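Last updated: May

Progress report no. 3 -- table bays and surfaces, Cotdale workshop
To: Meifang Long, Grurnau small works fund
From: Jianhua Yu

Meifang -- sorry, this is shorter than the last one and written between deliveries. Figures first, then the bays, then what I need from you.

Money. Original grant line for surfaces was 700. Spent to date 629, all of it on tops, edge rail and wall panels. Receipts are in the shared folder under Detcombe, because that's the supplier name on most of them. The wall panel one is filed twice, ignore the second. What's left in that line will go on cleaner, cloths and one replacement panel if we need it. I don't expect to come back for more on surfaces this round.

Where we'd got to last time: old tops out, frames checked and leveled, nothing new down yet. You asked whether we could keep the old white tops and save the money. We tried one for a week. Glare off it was bad by mid morning and every scuff showed, and anything pale put down on it was hard to pick out. So dark it is. I did look at plain black too but dust shows on it like you would not beleive.

What's done since then. New tops cut and fitted. Walls up on three sides of each bay, open at the front as agreed. Corners closed off with metal rail top to bottom. Edges of the tops finished. The wobble in the front left leg of bay two is gone, that was a missing washer and I'm a bit embarrassed how long it took to find. Lighting is as it was, haven't touched it, not in this budget.

Fitting took longer than I put in the plan. The first top came 600 deep and needed trimming at the back to sit flush with the wall. Jia did the trimming with a borrowed saw and the cut is clean, but it ate most of a day. The second came right. Have asked Detcombe to confirm sizes in writing from now on, they said yes, we'll see.

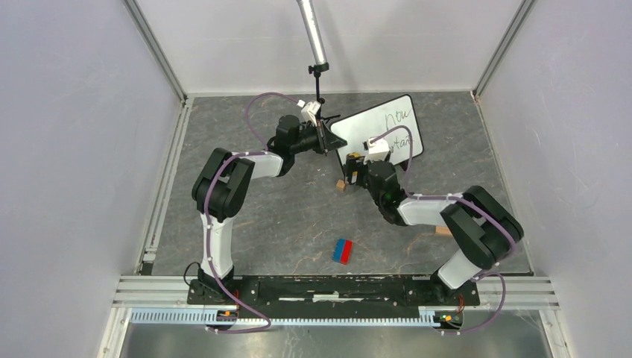 Tops and walls, more detail, as you asked for it last time. We settled on the marble pattern after all. Jia was against it, thought it would look like a hotel bathroom, has come round now. I wanted some variation in the surface so that small marks and crumbs of eraser don't jump out at you from across the room. Pattern is dark gray with thin brownish and pale veins, and they run all over the place so there's no stripe to line things up against, which was the complaint about the woodgrain sample. The whiteboard stands out well against it. Side walls need a wipe, there are faint smudges on both, I'd rather you heard it from me than spotted it on your visit. They also read slightly lavender next to the back one. Same color on the order form, I checked. Could be the batch. Not planning to change them unless you object, it's a small thing and a new pair would take us over.

Corner rails: happy with these. Silver metal, one down each back corner, meeting the top at the rear. Before that we had tape over the joins and it peeled every time it got warm. No more tape.

Whiteboards. Not on this grant but you asked how they get on with the new tops. Fine so far. Boards lie down more easily than they ever stood up in the old bays and the tops don't seem to scratch. Marker is the real test. Dry marker comes off the tops with a damp cloth. If it's left overnight there's a gray ghost that needs spray and a second go. Have put a note up about wiping down before 5 pm, mixed results.

Still to do
-- wipe down side walls, all bays
-- second coat of sealant on the cut back edge, bay one
-- decide on the odd-shade panels (you)
-- proper hook or shelf for cloths and spray, at the moment they live on the floor
-- write up the cleaning routine, one page, Jia has a draft
-- return the saw

Delays. We're behind the plan but not by much, it's all down to the trimming and waiting on panels. The third bay slipped the most. Everything in it is fixed now apart from the sealing and I want that left alone until it's cured, so please nobody lean on it if you bring people round.

What I need from you: a yes or no on the panels. And can we move the small unspent amount into consumables without a form? If theres a form just send it and I'll fill it in.

Next report will cover storage and the shelf runs, seperate line, quotes from two places already in and a third promised. Jia will take over the receipts from here as I'm away for part of the month. Best time to catch either of us is before 10 am, phone not email.

Jianhua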